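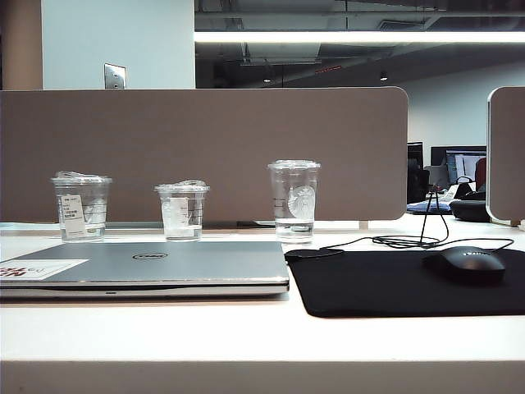 Ticket: Mouse drops out, cups on shared desk
Opened: October 8, 2018
Opened by: Jolene McPhee
Site: Uva, open office
Status: Open

Problem as reported
The pointer freezes for a few seconds, then comes back. It happens most when the mouse is moved to the far side of the pad. User also asks what the rule is on drinks near the cable slack.

Checked so far
1. Unplugged the mouse and plugged it back in. Pointer worked, then froze again after 10 minutes.
2. Tried a spare mouse on the same laptop. No freeze in 4 hours.
3. Put the old mouse back. Freeze returned the same morning.

Looks like the mouse or its cable. The slack sits in loose loops on the desk, near the cups – a plastic cup with a little water in it tips easily if someone pulls on a cable.
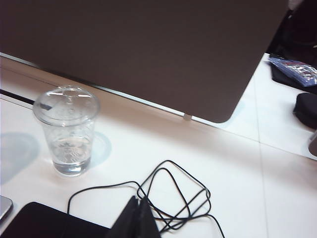
Can I keep a cup on the desk if it has a lid?
Lidded cups are fine at the back of the desk, an arm's length from any cable. Please empty them at the end of the day.

Next steps
Replace the mouse. Asset list shows 200 in stock at Rukby, so no order needed. Tie up the slack with a Velcro strap. Wipe the desk with a dry cloth first, and check under the mouse pad for damp.

Cups with water left in them go to the kitchen sink. Lids go in the same bin as the cups. Drops collect on the inside and end up on the desk when the lid comes off. 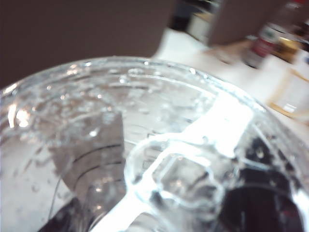 Dương: Same freeze on my side of the divider since January, and I only drink from a steel bottle. Can you send two mice over? I'll strap my own cables.

Added a second mouse to the request. Ticket stays open until both are swapped.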